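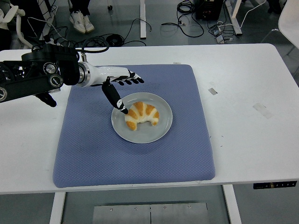
The hand that did not know it was holding something

27 January 2024

In December I wrote that our pick task was almost finished. I must correct this. We had a fault which I had never seen before, and it cost me much sleep, so I write it down.

The task is easy to explain. The arm must take a croissant from a plate and lift it without crushing it. The program, which we call Vakach, runs the same pick again and again. On attempt 568 the thumb touched the croissant and the fingers did not close. The arm waited for 30 seconds. Then it closed with full force, and the safety limit did not stop it. I pressed the emergency button. The croissant was flat, and I was glad that it was not my finger.

First I suspected the cable of the wrist, because it bends a lot. I changed it, and the fault came again after 10 picks.

The real reason was in the software. When the thumb sensor lost its signal for a moment, the controller kept the last value, which was zero. For the controller, zero means "no contact", so it continued to close. The force limit was reading the same frozen value, therefore it could not help us.

Now there are 2 changes. A value that is too old is treated as a fault, and the hand must open and move back. The force limit now reads the motor current and does not depend on the sensor in the thumb.

I test with the hand away from the plate first, and only after this I let it go near the food.

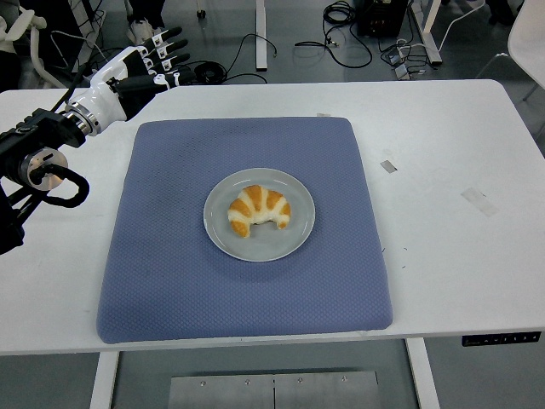 The hand held away from the mat, with the croissant on its plate.

I still do not know why the signal is lost. If you use the Sanari controller and you have seen the same, please write to me.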